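Bresen Two-Finger Hand Tool
Sold by Brisitham, with planning help for small labs and workshops

The Bresen is a gripper you hold in your own hand. Many customers buy it before they buy an arm, because they want to know which household jobs are worth the bigger money. We think this is a good order to do things.

What you pay for
Base tool with one pair of black fingers: 2,000 dollars
Spare finger pair: 49 dollars
Delivery time: 5 weeks, longer for orders placed in November

Please plan for two spare pairs in the first year. Fingers are a wearing part and the warranty does not cover them. The Thongdee carry case is ordered separately.

Before you order
Write down the objects you want to pick up and measure the thinnest handle among them. Thin plastic handles need a firm and even hold, and a cheap dustpan is a better test than a heavy tool. Put also the cost of small supplies in your budget — paper, containers, boards, cleaning things. Buyers often forget this line. 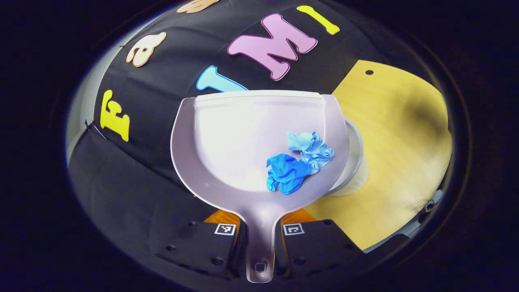 If your list is mostly cleaning and tidying, the standard fingers are enough, and you can leave the Trultunlow soft pads for a later order. For glass or wet dishes, ask us first.

Questions about quotes go to Prapai Rungrueang in our sales office. She can hold a price for 5 weeks while your purchase is approved.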